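Search this forum... Search Advanced search

Trimming pauses out of two-arm demos - results so far

palletjack_ops
Posting this because a few people asked in the Vimiro thread. We've been training one policy on both arms of our bench setup, mostly on thin and awkward stuff. The training set (we call it Fledeck) is 3879 teleop demos. A lot of them have dead time in them, where the operator stops to look or think before closing a gripper.

The method is simple. We find stretches where neither arm moves and neither gripper command changes, and we cut them down to a short fixed length. Nothing else about the training changes. Same network, same seed, same cameras.

The card task is the one I care about most. Both grippers have to be on the card together, and if one side pulls early it bends or slips.

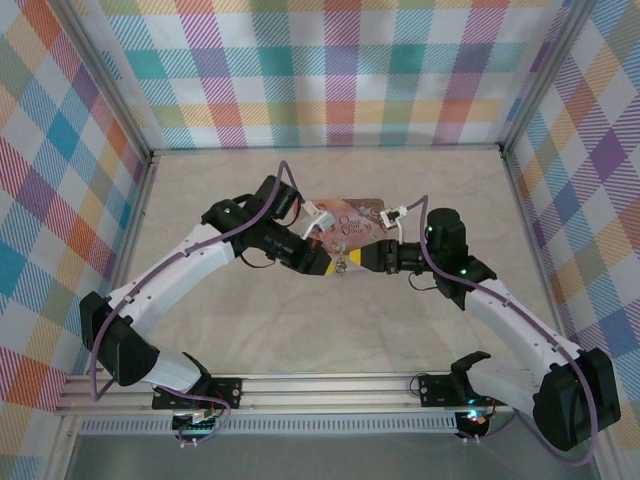 Both grippers on the card, fixed camera view.

With trimmed demos we ran 1000 trials and had 197 drops. The untrimmed policy dropped more than that, and it also had the habit of freezing with the grippers open next to the card. The freezing is mostly gone.

mudlark77
How many more drops for the untrimmed one? You give a number for one side and not the other.

palletjack_ops
Fair. The untrimmed run was stopped early when a cable came loose, so I don't have a full set to compare. I'll rerun it before I put a number on it.

slowservo
Then I wouldn't call it a result yet. We tried almost the same thing on the Cartwright rig last May and got nothing from it. What did help was giving the policy a longer action chunk. If it commits to a longer piece of motion it rides through the pause and you don't have to touch the data.

Also, some pauses matter. When one arm is waiting for the other, that wait is part of the task. Cut it and you teach the second arm to go early, and that's your slip.

palletjack_ops
We only cut when both arms are still. If one is moving, the wait stays in.

slowservo
Both arms can be still and it's still a wait. The operator closes the left, checks it's seated, then closes the right. During the check nothing moves.

palletjack_ops
OK, that case does get shortened, yes. I'd have to look at how many of the drops are that.

tinfoil_gantry
Does it hold up on anything that isn't flat? The Hitbridge writeup had a pause filter too and it fell apart on clear packaging. Their guess was that operators pause longer on clear parts since the edges are hard to find, so the filter ends up throwing away most of the approach.

palletjack_ops
We have see-through containers in the set, and yes, the pauses there are longer. The wrist view is where it gets hard. You have printed artwork showing up with the walls, and the policy can latch on to the edge of the artwork and treat it as the edge of the container.

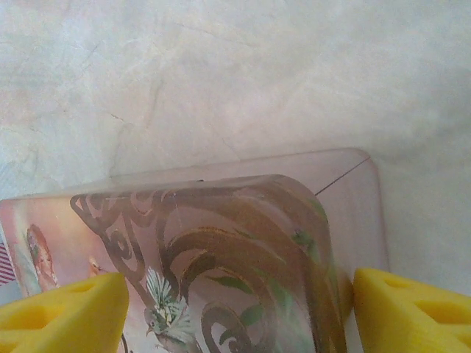 So for those I keep a longer minimum pause, double what the card task gets. I picked that by eye, no sweep. It stopped the worst of the early closes but I haven't run enough trials to say more than that.

mudlark77
Setting it per object kind of kills the "simple" part. Now you need to know what's in the demo before you trim it.

palletjack_ops
We label the object anyway when we log, so it costs us nothing. If you don't have labels then yes, it's a problem.

tinfoil_gantry
You could key it off the gripper instead. Keep full length for a short window before and after any close command and trim everywhere else. Covers the seating check slowservo is talking about as well.

slowservo
I'd buy that one. Would still like to see it against a longer chunk with untouched data - same checkpoint count for both.

palletjack_ops
I'll add the window around close commands and run three arms of the comparison: untrimmed, trimmed with the window, and long chunk on raw data. Card task first. Need to fix the cable before any of that.

mudlark77
Post the drop counts for all three this time please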